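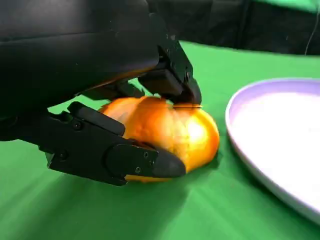 Fruit on a bright green tablecloth.

Molo 3401 portable nebulizer: my review after one winter

I've had asthma since I was nine and I've owned four nebulizers, so I have opinions! The first was a compressor my mother kept in the hall closet, and it was so loud we had to turn the TV up every time I used it. The Molo 3401 is the first mesh one I've paid for with my own money. I got it in the fall, used it all through a pretty rotten cold season, and it's March now, so I figure I can say something useful.

Quick note before I start: I'm a patient, I'm not a nurse. Ask your own doctor which medicines can go in a mesh nebulizer, because mine told me one of my old ones couldn't and I would never have guessed.

What you get: the main unit, the medicine cup, a mouthpiece, an adult mask, a charging cable and a drawstring bag. The child mask is extra. I paid $60 at Jernetti, the medical supply place next to the tire shop, and they let me hold the display one first (it was switched off, but still). Online it was a few dollars less, plus shipping.

The noise, or the lack of it, is what sold me. It makes a tiny hiss and that's all. I've used it at five in the morning with my husband asleep right next to me and he didn't stir. My old Baloyi tabletop machine would wake the dog downstairs. To be fair to the Baloyi, it ran for seven years and I dropped it twice, and I'm keeping it in the closet as a backup.

Treatment time is fine. A normal vial takes me a bit longer than it did on the Baloyi, and it slows down toward the end unless you tip the unit slightly toward yourself. The manual does mention the tipping, on the very last page, after the warranty. I spent my first week thinking I had a bad one and even wrote to support. A man named Reece Furnival wrote back on the Friday and told me to tip it. So, full marks for that, I guess!

The battery is 1650 mAh according to the box. I do two treatments a day when I'm bad and I charge it every few days, and it hasn't run out on me yet. It shuts itself off after 30 minutes no matter what, so you won't drain it by forgetting it on the couch. It will NOT run while it's plugged in, though. If you forget to charge it and you need it right then, you're stuck waiting, and that's a real problem for a thing like this. I'd want a backup for that reason alone, and I always keep my rescue inhaler on me anyway.

Cleaning, ugh. You have to rinse the cup after every single use, and every so often you run the cleaning cycle with distilled water. If you skip it the mist gets thin and sputtery. I skipped it over the holidays (we had eleven people staying) and it took two rounds of cleaning to get it going properly again. Don't poke the mesh with anything, not even a cotton swab. Replacement cups are sold separately and they aren't cheap, so add that into your budget.

The mask is too big for me. It sits up near my eyes and I get mist in them. The mouthpiece is great, so I just use that, but my neighbor Malcolm Treloar tried one of these after his COPD diagnosis and he can't manage a mouthpiece for that long. He sent his back and bought the Brinemach, which comes with two mask sizes. It's heavier and it costs more, and he loves it.

Small stuff: the power button is flush with the case, so it's hard to find in the dark. The light is blue and much too bright, and I put a bit of tape over it. The bag is thin and I've already swapped it for an old glasses pouch.

Four stars from me. If it worked while charging I'd give it five. I bought a second medicine cup last week, and I'd buy the Molo again for travel, though I'd get the mask somewhere else.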